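How to Test a Kitchen Chore in Simulation Before You Trust a Robot With It

By Lizelle Pretorius. Last updated Oct 23, 2021

People ask us whether a robot arm can clear a kitchen counter yet. The short answer is that it can do parts of the job, on some counters, with some objects. The longer answer depends on how you test it. This page covers the way we set up and score a pick-up chore in the Plekholm simulator, starting with an empty config file and ending with a table of results you can compare with someone else's.

You need Plekholm installed, the Istbridge kitchen pack, and an arm model with a two-finger gripper. If you have not loaded the kitchen pack before, do the install page first and come back.

Step 1. Write the chore down as one sentence

Pick one object and one action. "Tidy the counter" is too big. "Pick up the ball and hold it clear of the counter" is a chore you can score. So is "move the apple to the plate." If the sentence has the word "and" in it more than once, split it into two tests.

Write down what counts as done. For a lift, we use a height above the counter and a hold time. For a move, we use a landing zone. Put both in the config under "success" before you run anything. Shiyu Shen, who wrote our first scoring script, used to set the success rule after looking at the results, and we had to throw out most of January.

Step 2. Choose the first object

Start with something round. A round object looks the same from every side, so you can ignore which way it is turned. It also rolls when it is bumped, and a sloppy approach shows up in the scores quickly.

Set the ball's friction and mass by hand. The default values in the kitchen pack are on the sticky side and will make your gripper look better than it is.

Step 3. Check the view from the wrist

Turn on the wrist camera and open its preview while the arm is low over the counter. You want to see the fingers and the target together. If the target is hidden as the gripper comes down, the controller has to guess for the last part of the move, and that part matters most.
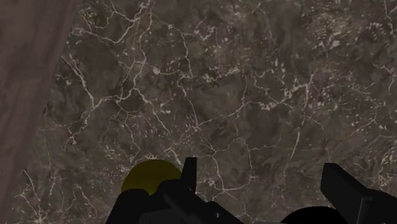 Wrist view over the dark marble, with the gripper open and the yellow ball close to the inside of the left finger.

Look at where the target sits between the fingers. A ball near one finger can get pushed when the hand closes. Sometimes it slides into the middle and the grasp works. Sometimes it squirts out. If your controller has a centering step, log whether it ran on each try.

Busy stone is harder than plain stone. White veins on a dark counter give a vision model a lot of edges that mean nothing. Run the same test on a flat gray counter and keep both numbers. The gap between them tells you how much of the trouble is seeing and how much is grabbing.

Step 4. Set the number of tries

Use 100 tries while you are still changing things. Use 2,000 for anything you plan to publish or show to a customer. Change the random seed for each try and save the seeds in a text file next to the results.

Vary these between tries:

Start position of the object
Start pose of the arm
Light level
Friction, within the range you set in Step 2

Leave the success rule alone.

Step 5. Add the rest of the kitchen

A ball by itself tells you about the hand. A real counter has things in the way, and most of the failures we see come from the arm catching something it was not sent to get. Load the full counter layout and add a side camera so you can watch the whole arm as well as the fingers.
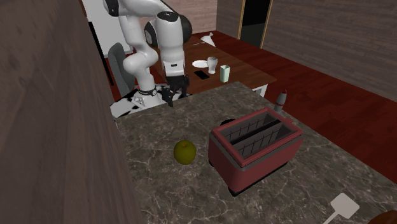 Side view of the counter layout: red toaster, apple, a shaker with a red cap, and the arm at the far edge.

Go through the layout and give each object a keep-out margin. The toaster needs a wide one. It is boxy, and an arm coming across the counter at elbow height can catch the rim. Small upright things like the shaker need a margin too, because they tip over easily. A spatula near the front edge is often forgotten, so check that its handle is included in the collision shape.

Also check the tall panel at the left side of the counter. It blocks the side camera from seeing past it, and the planner has to treat it as solid. In an older version of the pack the panel had a texture and no collision shape, and the arm swung straight through it. Khôi Hứa fixed this in the current release. If you are on the old one, update.

For the apple, reuse your ball settings and change only the mass and the shape file. If the score drops a lot between the ball and the apple on the same counter, look at the shape file first.

Step 6. Score failures by type

A single success rate hides too much. We sort each failed try into one of these:

Missed: the fingers closed on nothing
Dropped: lifted, then lost before the hold time ran out
Bumped: touched an object that was not the target
Stalled: the planner gave up or ran out of time

In our last long run for the Dolan arm we ended up with 2,779 usable tries across all objects. Nearly 200 of the failures were bumps. Misses were fewer than we expected.

Step 7. Decide what the result means

A good score in simulation means the plan is sound and the reach works. It does not cover crumbs, grease, a counter that is not level, or a person walking up in the middle of a move. Aurelio Galindo runs the hardware tests at our Juvumcombe site, and his rule is to repeat any chore on the real arm with soft objects before anything breakable goes near it.

As for whether the machines are ready to do this at home, our view is that single pick-ups are close and full clean-ups are not. Wiping under a toaster means moving it, dealing with the cord, and putting it back, and we do not have a test for that yet.

Common problems

The ball drifts before the arm moves. Let the simulation settle for one second before starting the clock.

The fingers pass into the counter. Raise the lowest allowed height a little at a time until it stops.

Scores change when you rerun the same seed. You are probably running the physics on more than one thread. Set it to one.

The wrist preview is black. Check that the camera is attached to the gripper base and faces the fingertips.

Corrections to this page go to Marietjie Nkuna. Please include your config file and the seed list.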